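Call for Participants: Feltitow Charity Walk, Route Marshals and Walkers

Posted 14/07/2021
Contact: Hawi Tesfamariam, event registrations

The Feltitow Charity Walk is seeking registered walkers and route marshals. Funds raised go to the Hashemi Respite Fund, which pays for short-stay care for families in the district. Walker places are capped at 310. Applications for marshal roles are assessed separately and have their own form.
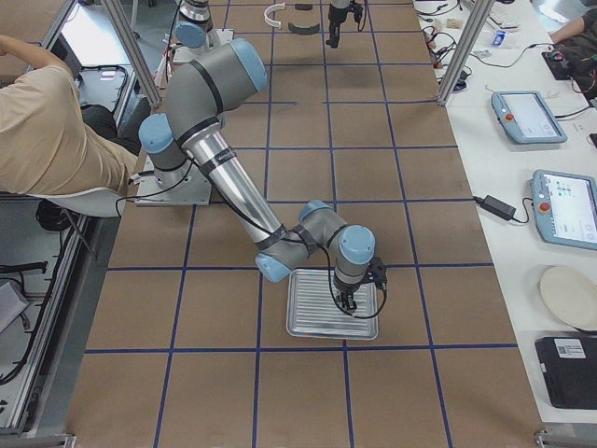
Reading time: 4 minutes

1. The course

There are two distances. The long course starts and finishes at the Ritex Centre car park and follows the creek path to the weir, then returns by the rail trail. The short course turns back at the footbridge and is sealed for its full length. Prams and wheelchairs should use the short course. The long course includes a gravel section of 300 metres and one set of steps with a handrail on the left side going up.

Dogs are permitted on the long course only and must be on a fixed lead. Retractable leads are not accepted at check-in.

2. Walkers

Walkers may register as individuals or in teams. A team has one captain, who receives all bibs and signs for them. Bibs cannot be transferred between teams after registration closes. Walkers under 16 must be entered on the same form as an adult who is also walking.

There is no minimum fundraising amount. Each walker is issued a sponsorship page at the time of registration. Cash and cheques may be handed in at the registration desk with a completed sponsor sheet. Sponsor sheets without the walker's bib number will be held until the number is confirmed. 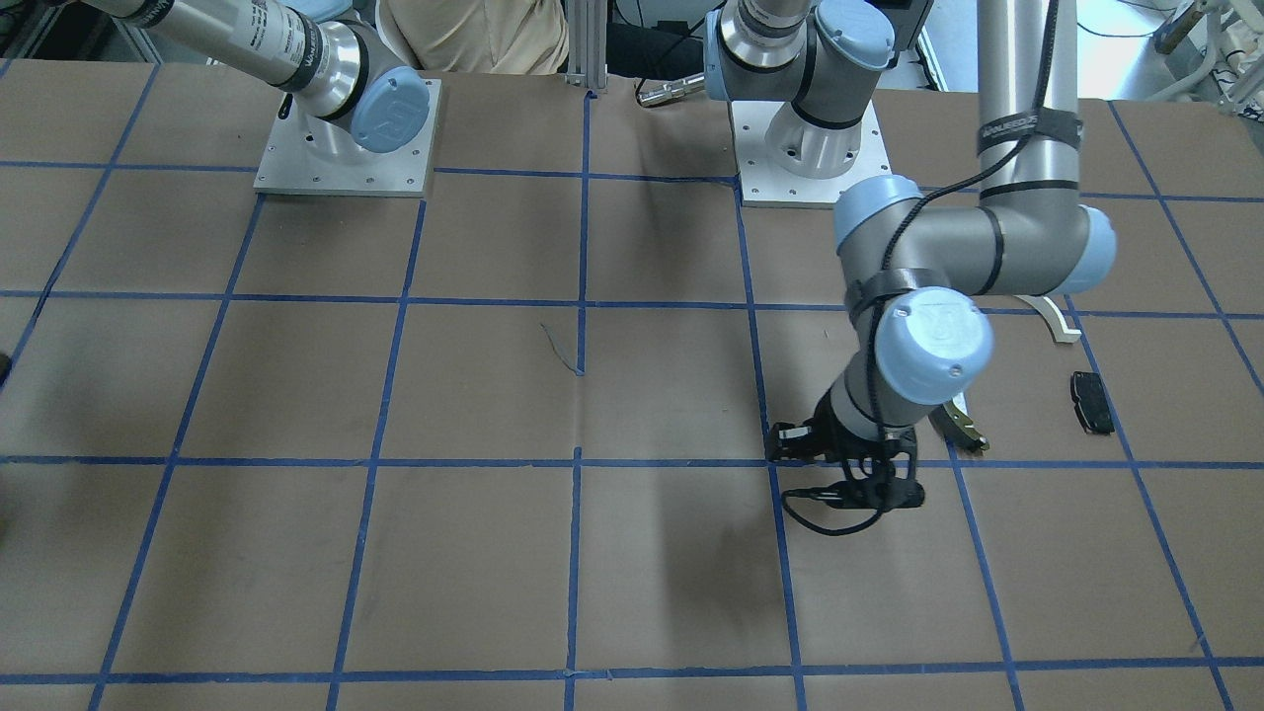

Registration opens on the day at 7:30 am and the long course departs at 8:30 am. The short course departs once the last long-course walker has cleared the start gate. Late arrivals will be placed on the short course regardless of the distance entered.

3. Route marshals

Marshals are posted at road crossings, path junctions, the weir and the two water tables. A shift is four hours including briefing. Duties are as follows.

Direct walkers at the assigned point.
Record the time the first and last bibs pass.
Report injuries, hazards and withdrawals by radio to the course office.
Remain at the point until released by the sweep team.

Applicants must be 18 or over and able to stand outdoors for the length of a shift. Crossing marshals must hold a current traffic controller card. A copy of the card is to be attached to the form. First aid qualifications should be listed with the expiry date, including any that lapse before December.

Marshal positions are unpaid. Parking, lunch and a high-visibility vest are provided. Vests are to be returned. Radios are supplied by Plerex and are signed out individually at the briefing.

Preference for posting points can be noted on the form. The course manager, Higinio Alvarado, makes the final allocation, and marshals who request to be posted together will be placed at adjacent points where the roster allows.

4. Health and weather

Persons with cold or flu symptoms must not attend. Contact details are collected at check-in for every person on site. If public health directions change, the walk may be postponed or run in staggered starts. Registered walkers and marshals will be notified by text message.

The walk proceeds in light rain. The long course will be closed if the creek gauge is above the path level at the weir, in which case all walkers use the short course.

5. How to apply

Walker and marshal forms are available at the Ritex Centre front counter or by email from the registrations desk. Incomplete forms are returned to the sender. Questions about team entries go to Sumeya Derese. Questions about access on either course, including drop-off points and accessible toilets, go to Sheldon Bouchard.

Marshals will receive a posting point, a map and a briefing time by email after allocation. Please bring the printed map to the briefing.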